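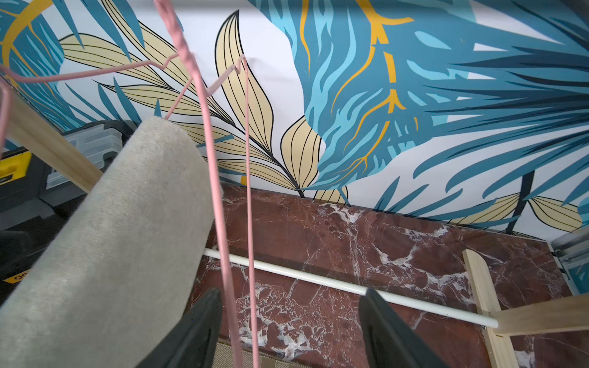
What grips a wire hanger better, hard tips or soft ones?
Hard tips with a thin rubber sleeve over them. Bare hard tips let the wire roll, and all-soft tips fold round it and then won't let go cleanly.

Kemo finger set, matte black, two-finger, parallel close
For home and shared workshop arms. Made in small batches at Winivus.

In stock. Ships in two days, a bit longer in January.

What you get
Left finger, right finger (they are mirrored, not the same part, check the mark on the back before you bolt)
Four M3 screws, plus one spare
Two rubber sleeves
Drill template on paper. Print scale is already right, don't photocopy it
No motor, no wrist plate, no camera

Fits
Any parallel carriage with 20 mm hole spacing. The Uvorside carriage bolts straight on. Older Milošević carriage needs the spacer, sold separate, see bottom of page. If yours is a one-off, measure first and mail us the number. We can usually drill to suit, adds a week.

Why we made it
Savvas Liapis wanted an arm at home that could move hangers and small cloth things from a rack to a box. Bought fingers were all too fat. They'd knock the next hanger before they got to the one you want. So he cut these down, then cut them down again, and the third pair is the one we sell. He still runs them on his own build and sends us complaints.

Good for
Wire hangers, coated or bare
Felt, fleece, socks, dish cloths, anything with a bit of fuzz
Thin rods and dowels
Light boxes with a lip

Bad for
Glass. Wet anything
Wooden hangers with the thick shoulder, opening is not wide enough
Anything heavier than 400 g. It'll lift it, then it droops, then you get a stripped servo and we get a mail

Fitting
Power off. Really off, at the wall.
Carriage fully open.
Left finger first, screws finger tight only. Then right. Close the carriage slowly by hand and look at the tips from the side. They should meet flat. If one rides high, loosen it, push down, retighten.
Sleeves go on last. A drop of dish soap helps, let it dry before you pick anything up.
Re-home the carriage in your software. Zero has moved, the old number will drive the tips into each other.

Close speed
Start slow. For hangers we use a slow close and a short pause before the lift, otherwise the wire springs out sideways. For felt you can go quicker but set the force low, 100 on the Uvorside scale is plenty. Going up to 1,000 doesn't hold cloth any better, it just wears the sleeves.

Wrist camera owners
Tilt the camera so the bottom edge of the picture has the fingertips in it. You want both tips and the gap. Too much finger and you lose the target, none at all and you are guessing. Tape first, glue when your happy.
Matte finish is on purpose, the shiny pair we tried gave glare under a desk lamp. Please don't paint them.
Rack against a busy wall? Patterned paper can confuse a color-based pick. Hang a plain sheet behind while you tune, take it down after and test again. Same for stone or marble panels with a lot of veining.

Wear
Sleeves last 3,500 closes on coated wire in our test rig, less on bare wire. Swap when they go shiny or split at the corner. The fingers themselfs haven't worn out yet. One snapped, it was dropped off a roof. Not covered.

Returns
30 days, unbolted and clean. Drilled to order can't come back, sorry.

Also from us
Spacer for the Milošević carriage
Sleeve pack, ten pairs
Long fingers, same holes, for deep boxes. Out of stock until the next batch
Blank pair, no holes, drill your own

Questions by mail, please put the carriage name in the subject line. Mornings are quickest, the workshop is loud after 2 pm and we don't hear the phone.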